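Can it do the washing-up yet? My robot chores gallery

30 Jun 2020

I've been boring my friends with the same question for years now, which is when a machine is going to clear the table for me.
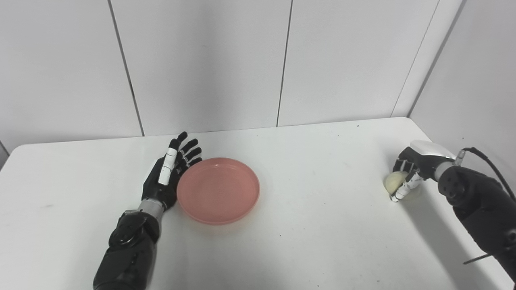 So this page is where I'm putting my notes and pictures, mostly so I can send people a link instead of going on about it over dinner. I'm not an engineer. I used to run the kitchen in a care home, 69 covers at lunch and the same again at tea, and if you've ever scraped and stacked that many plates you'll understand why I take an interest. I've been to a few open afternoons, pestered some very patient people, and read more than is good for me.

There's only the one picture up so far. I've a card full of others to sort out and they'll go on when I've worked out which ones came out sharp. The notes that go with it have got rather long (sorry!) but I've split them up a bit.

Plate and something yellow

The one at the top is my favourite of the lot. Pink plate, two black hands, and the right one has hold of a pale yellow round thing while the left is standing up next to the plate. I've looked at it dozens of times and I still can't decide between a ball and a lemon. My sister says dumpling.

What I like is how ordinary the job is. Thing goes on plate. A toddler does it, then undoes it, then throws the plate. And yet when I asked Farzana Patwary what she'd pick as a fair first test of a kitchen robot, she didn't say chopping or frying, she said putting food on a dish and then taking it off again, over and over, with different food and different dishes. She used to fit out canteens before she moved over to automation, so she knows what a dinner service looks like, and she reckons plating is half of it.

Look at the grip, too. The fingers come over the top and round the side, and one of them reaches right down low with a white pad on the end. That's pretty much how I'd pick up an orange. I'd always pictured a sort of claw from a fairground machine, and there are plenty of those about as well (Kamil Murín swears by them, more on that below), but five fingers do make me lean in and stare.

The plate itself has a raised lip, and I went on about that to anyone who'd listen. A flat plate lying on a flat table is a horrible thing to pick up if you think about it. You either get a fingertip under the rim or you slide it to the edge of the table and catch it as it comes over. I do the second one without thinking. Try it tonight and watch your own hand, it's quite clever!

Fingers or pincers?

Kamil thinks hands are a waste of money for most shop work. He looks after the packing benches at Valtlow and his view is that two flat pincers and a sucker will shift nearly anything that comes in a box. Boxes, yes. I asked him about a bag of salad and he changed the subject.

My own feeling is that houses are full of things made for hands. Tap, drawer, jam jar, the stupid little catch on my bread bin. You could redo the whole kitchen to suit a pincer, I suppose, but I've only just paid off the last kitchen.

Attila Csonka disagrees with both of us. He says it doesn't matter much what's on the end of the arm if the thing can't work out where the plate is, and that most of the fumbles he's had to sort out were down to seeing and not holding. Shiny plates, glass, white cups on a white table. I hadn't thought of a drinking glass as hard to see but he had me look at one against the window and fair enough.

Washing-up

Everyone asks about this first. Short version, no, not in a house like mine. There are big machines that wash, of course, we had one at work, and it was marvellous as long as somebody loaded it. Loading is the chore. Getting a greasy roasting tin and 13 odd forks and a wooden spoon all in so that the arm still spins is a puzzle that starts rows in perfectly happy marriages.

I do think we'll see it in canteens before homes. Same plates every day, same racks, same height of counter. Lakmal Gunawardena showed me the sums he'd done for a school kitchen in Steltudstead: 300 plates a sitting, all one shape. He thought clearing and racking those was within reach and the cutlery wasn't. The bit that worried him was leftovers. Nobody's mash behaves the same twice.

Folding clothes

I had high hopes here and they've been dashed a bit. A towel, slowly, yes. I watched a towel get folded at an open afternoon last November and I clapped, I really did, and then I looked at my watch. Three towels in the time it took me to drink a tea and eat a flapjack. As for a fitted sheet, I can't do that myself so I'm in no position to moan.

Socks are a funny one. You'd think pairing would be easy for a computer, and the matching part may well be. It's the picking one out of a heap without bringing the whole heap up with it.

Shelves and shop floors

Rizwan Munshi has a corner shop and takes the keenest interest of anyone I know, for the obvious reason that he'd like his evenings back. His list goes: fill the fridge, pull the old milk to the front, mop. He doesn't care about the till, he likes the till, that's where people talk to him.

The mopping he could have now if he shifted the crates out of the aisle. Filling shelves is closer than I expected, for tins and cartons anyway. Pulling the milk forward is the one I'd have called easy, and Attila pulled a face and said reaching into a deep fridge past other bottles is about as awkward as it gets for an arm with a big elbow. Rizwan has gone back to doing it himself and grumbling.

My scorecard, for what it's worth

Hoovering: yes, if you pick your things up first (so it's really me tidying for the robot).
Mopping: nearly the same answer.
Putting one thing on one plate: getting there, and lovely to watch.
Clearing a whole table: no. Come back in a few years.
Loading the dishwasher: no.
Towels: yes if you're in no hurry.
Bed making: don't be daft.
Filling shelves: tins yes, crisps no.
Peeling a boiled egg: I ask about this everywhere and people just laugh.

If you've seen one doing something that isn't on my list, do write in. I'd especially like to hear from anyone who has watched one handle wet crockery, and I mean properly wet, with suds on. Farzana thinks the pads on the fingers would make all the difference and Kamil thinks it would drop the lot. There's a packet of biscuits riding on it.

Next batch of pictures should be up once I've been through the card. I've been promised a look at a laundry set-up as well, so there may be socks.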